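Converting legacy text files to UTF-8 before import

Older exports from the Vomlow catalogue system are saved in Windows-1252. The Gonach importer expects UTF-8 and rejects a file at the first byte it cannot read. Convert the files first, then import.

What you need

A Linux or macOS terminal with iconv and file installed, and enough disk space for a second copy of the export. Do not convert in place.

Step 1. Check the current encoding

Go to the export folder and run:

file -i *.txt

On macOS use file -I with a capital letter. The answer is a guess based on the bytes in the file. Windows-1252 is often reported as iso-8859-1 or unknown-8bit. If a file is reported as us-ascii, it is already valid UTF-8 and can be copied across as it stands.

Step 2. Convert one file

mkdir out
iconv -f WINDOWS-1252 -t UTF-8 items.txt > out/items.txt

Open the result and look for pound signs, curly quotes and accented letters. If you see Â£ where £ should be, the source was UTF-8 to begin with and has been converted twice. Delete the output and use the original.

Step 3. Convert the rest

for f in *.txt; do iconv -f WINDOWS-1252 -t UTF-8 "$f" > "out/$f" || echo "$f"; done

Any name printed at the end is a file that failed. Our test export held 1,781 files, of which 6 failed. All 6 had stray bytes in the notes field - usually 0x81 or 0x9D, which have no meaning in Windows-1252. Correct these in a hex editor and run step 2 on each one. Avoid the -c option, as it drops bad characters without a warning.

Step 4. Check line counts

Run wc -l in both folders and compare the totals. They must match.

Step 5. Import

In Gonach, set Encoding to UTF-8 and leave "Byte order mark" unticked. Import a single file and check the first record before you queue the others.
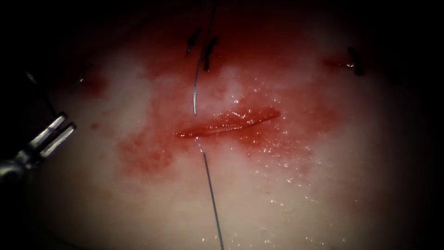 Written by Shiuli Kodikara | Checked by Tanvir Gamage | Filed under: Encoding, Import

Last revised in October. The steps for fixed-width Hodside exports are on a separate page.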